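Du bon usage du plateau de service à domicile

La réception à domicile obéit à des usages que l'auteur de ces lignes a longtemps tenus pour secondaires. La lecture d'un manuel de maison de 1317 pages, prêté par Mme Florencia Sosa, l'a conduit à réviser cette position. Il est désormais d'avis que le service du café mérite une préparation aussi attentive que celle du repas.

Le café est servi au salon, à l'issue du dessert. Il convient de prévoir deux passages : le premier pour les tasses et le sucre, le second pour l'eau et les mignardises. Les tasses sont présentées l'anse à droite. Le sucrier reste à la disposition des convives jusqu'à leur départ.

Pour la mouture, l'auteur demeure fidèle à la maison Novier, dont le paquet de 200 grammes suffit à une réception ordinaire.

S'agissant du plateau, la préférence est donnée à un modèle rond, de teinte sombre et sans motif.
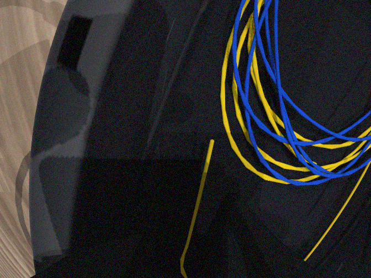
Des serviettes

Les serviettes à café, de petit format, sont pliées en deux et remises avec la tasse. Le lin blanc est recommandé.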